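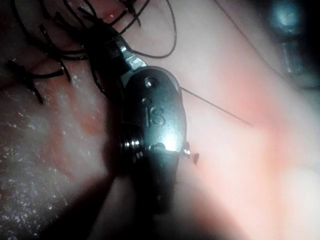
Can robots mend clothes yet, or do any other household sewing?
Posted by Irnato in Home and Workshop, July

I do alterations from a back room and most of my hours go on hand finishing: closing linings, tacking hems, sewing on buttons. I keep seeing robot arms tie sutures and I would like to know how far that is from ordinary mending. A suture is a curved needle, a thread and two edges to be brought together. So is a split lining, more or less.

My requirements are modest. The machine would have to pick up a needle, put it through two layers, pull the thread to an even tension, tie off and cut. I can lay the work out flat for it first. I do not need it to find the hole or choose the thread.

For scale, this is the sort of job I mean: two slits in a pad, one still open and the other partly closed with four separate stitches, with two arms working over it.
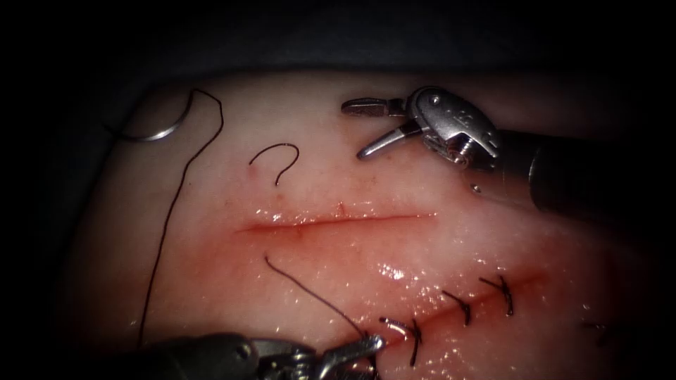

Skiltport
Short reply: no, not for mending, and I would not wait for it. Industrial sewing is automated where the piece is always the same shape and can be clamped. Pocket setters and buttonhole machines have done this for years. Your back room has the opposite problem, in that every garment is different and none of it stays where it is put.

You also have to separate "a robot did it" from "a person did it through a robot". In surgical systems the arms normally follow a surgeon's hands at a console. That removes tremor and scales the movement down, but the decisions are still human. If you had such a system at home you would still be doing the sewing, sitting further away from it.

Guo
I agree with Skiltport on the conclusion but the reason is incomplete. The steps you list are not equally hard.

Picking up the needle is mostly a vision problem. The needle is thin and shiny, and the jaws hide it at the moment you most need to see it. Driving it through is a matter of following the curve, and this can be programmed well if the needle is held at a known angle.

Thread is the hard part. A rigid object has a position and an orientation and that is all you need to track. Thread has no fixed shape. It crosses itself, lies against older tails and drags on the surface. With two knots close together and long ends still attached, the controller has to decide which strand belongs to which knot before it pulls anything.
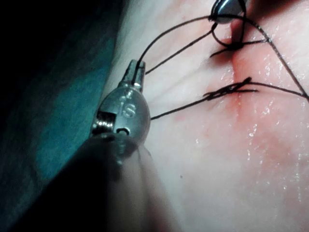 Tension comes next. Pull too little and the edges gape, pull too much and they pucker. A hand feels this directly. Many arms have no useful force sensing at the tip, so the pull has to be judged from how the material moves in the camera view. On a soft pad you can see it move. On lining fabric that slides over itself it is much harder to read.

I ran a bench arm on felt at our workshop for a while. It managed 2 clean stitches out of 40 attempts with the thread left free, and most of the failures were at the knot — the loop closed before the tail was through. With the felt clamped and the slack held back by a weight, it got better, but by then I was spending 3 minutes setting up each stitch.

If you want to save hours now, look at a blind hemmer for the hems and a button machine for the buttons. Closing linings will stay with you.

Tomwood
just get a second hand blind hemmer, mine has been fine. Check the needle is the right one for it, they are not all the same. No idea about robots. The robot hoover can't manage a rug fringe so I would not let one near a silk lining.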